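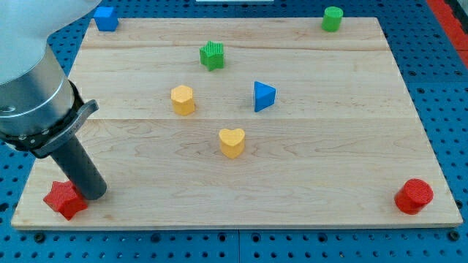 I signed up for the reading group at the Moltberg Institute because of the soup. A friend had told me the Baltic studies people fed you properly, and I was a second-year grad student living on crackers, so off I went. I didn't know a word of Latvian. I'm still not great, but I've been going for 19 years now, and somewhere along the way they put me on the mailing list for good.

The institute lives on the top floor of an old bank in Zirkthorpe, up 78 stairs (the elevator is a sore subject). There are two seminar rooms, a kitchen that's too small, and the Rawashdeh Reading Room, where the song collection is kept. That's what I really want to talk about – 1,482 folk songs, most of them four lines long, copied out by hand onto index cards by immigrants who wanted their grandkids to have them. Some cards have grocery lists on the back. One has a pretty rude remark about a neighbor's goat!

Last April the institute started Tendura, a project that pairs undergraduates with older speakers in town to get the songs translated and sung out loud again. I sat in on one of the first sessions and figured I'd stay an hour. I stayed until they locked up. Two women in their eighties had a long, very polite argument over whether a certain word meant "dusk" or "the smell of rye," and the student taking notes just kept writing, bless her, and ended up with both in the margin.

Roughly 50 songs have been finished so far, and you can hear them in the reading room on headphones. Funding runs another year. After that, who knows – the university likes the project but it likes a lot of things.

The group still meets over lunch, and beginners are welcome. Bring your own bowl, and go easy on the dill until you've tasted it.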